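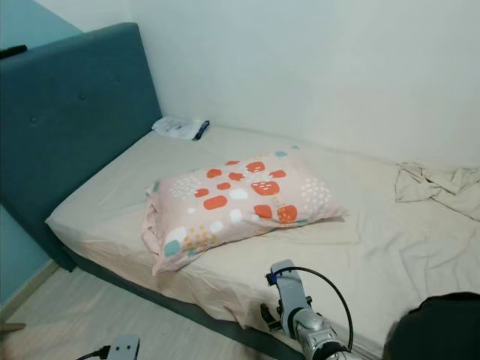
Narora pillow set: README and data card

Read this before you download anything. The set is small, it was made at home by people who build arms in their spare time, and it will not teach a robot to make a bed. I say so up front after one too many project pages promising household help by the end of the year.

What it is
Recordings of one arm handling pillows in and near a bedroom, driven by a person on a leader arm. There are 133 episodes, recorded in July. The arm is a Parry with our own wrist bracket and a cable run we are not proud of. Main view is a head camera. Joint positions and gripper commands are logged alongside it.

What it is not
It is not a benchmark. There is no held-out room and no second operator. If your policy scores well on a random split of these episodes, you have learned that neighboring episodes look alike.

Tasks
pick_bed: grasp a pillow lying on the mattress
pick_chair: grasp a pillow resting on a chair

We had planned 4 tasks and kept 2. Putting the pillowcase on was dropped after a weekend of wishful thinking. Folding a blanket went the same way.

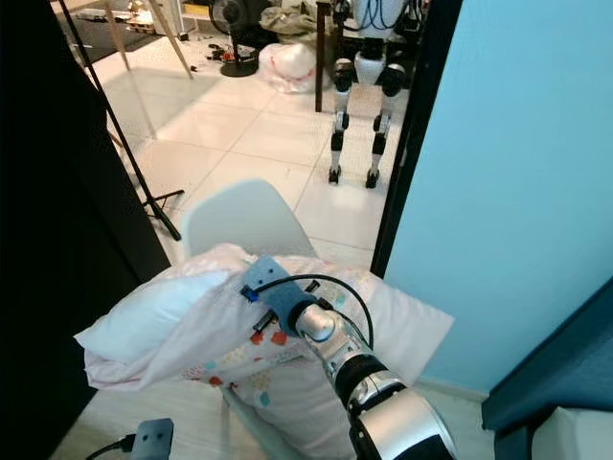

Contact is the weak point of the whole collection. The gripper has no force sensing, so the only record of how hard it pushes is motor current, and on this arm that number drifts as the joints warm up. Treat the current column as a hint. Soft pads on the fingers hide a lot of bad approaches, too. An operator can come in at a poor angle, squash the pillow, and still get a usable grip. A policy trained on that will pick up the same habit, and I don't count it as skill.

Labels
Each episode has a success flag, set by the operator right after the run. Operators are kind to themselves. I went back over the flags and disagreed with enough of them to add a second column, success_review. Use that one. Where it is blank, I couldn't tell from the video either.

Known problems
- The cable on the arm crosses the head view in many episodes. Models love to latch onto it.
- Rooms were left as they were. Expect clutter and uneven light.
- Camera and joint clocks were synced by hand. The Curnberg logger was supposed to fix this and didn't.
- Bedding colors can be close to each other, so simple color masks will fail.
- Gripper width is commanded, never measured.

Using it
Fine for testing a data loader, pretraining a grasp detector on soft things, or arguing about camera placement. Please don't quote a success rate from it without saying which flag column you used.

Contact
Open an issue on the Wotdale workshop tracker. Replies are slow. Pull requests that correct labels get looked at first.

Last edited October 7, 2024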